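Prullcombe supply room puts old staplers back to work

The supply room of the Vurville Learning Center in Prullcombe has started a stapler service for all its classrooms and offices. From Monday, every department can bring its jammed, stiff or empty staplers to the room on the ground floor and take back a stapler that has been opened, cleaned and loaded.

The idea came in June, when the center moved its evening courses into the main building and the cupboards had to be emptied. Rosaura Restrepo, who manages the supply room, asked the teachers to send down all small office items which they did not use. She expected mostly pens and folders. What arrived was 172 staplers, many of them in plastic bags, some with a paper note saying "broken" and no other information.

"I first wanted to order new ones, as we did every year," Restrepo told us. "Then I opened a few of them on my desk. In the first one there was only one bent staple across the front. I took it out and the stapler was fine."

Together with her colleague Nilton Valderrama she went through the bags during the quiet weeks of the summer. Most of the staplers had the same trouble, a staple folded inside the channel. Others had been filled with staples of the wrong size, and a smaller group had a weak spring. Only 17 could not be saved. Their springs were kept in a jar for later repairs.

The wrong size was a bigger question than anybody in the office had thought. The center uses 2 sizes of staples, one for the small desk staplers and one for the larger model in the copy room, and the boxes had stood on the same shelf without a clear label. People in a hurry took the box which was nearest. Now each size has its own shelf and its own drawer, and a sample staple is taped on the front of the drawer. Valderrama also wrote the size with marker under the base of each stapler.

The work itself is simple and is done on a table near the window, where the light is good until late afternoon. The stapler is opened, the channel is checked, and any old pieces of wire are removed with tweezers. After this a dry brush goes along the inside. Oil is not used, as it leaves spots on the paper. Bars of staples are put out on a tray before loading, so that the small ones do not fall to the floor and get under the chairs.

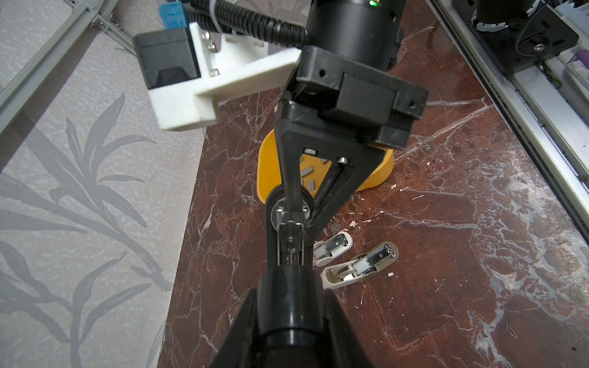 Small staplers opened on the table, with staple bars on a yellow tray.

Departments can exchange their staplers between 9 a.m. and noon. It is not necessary to fill in a form, but the supply room asks that people write the name of their department on a piece of tape. Heavy-duty staplers and the ones inside the copy machines are not part of the service. For the copy machines, staff should continue to call Hernán Ñahui in the technical office.

Wilson Sánchez, who teaches bookkeeping in the evening courses, was among the first to bring his staplers down. He carried 2 of them in his coat pocket and had to wait a few minutes while they were cleaned. "My students hand in many pages, and always there was a line for the one stapler that worked," he said. "I would have bought one with my own money, but I always forgot it."

Not everyone is sure that the service will be used after the first weeks. Sheyla Cáceres from the admissions office finds it practical but would prefer that somebody passes by the offices with a box. "We are on the third floor and the elevator is slow," she said. Restrepo answered that a collection round is possible after the enrollment period, if Valderrama's hours can be changed.

The order for new staplers has been canceled for this year. Staples will still be bought as usual, and the supply room asks people not to take home full boxes. Hole punches could be next, and a first bag of them is already standing behind the door.

Questions about the service can be left at the supply room counter or in its mailbox next to the main entrance.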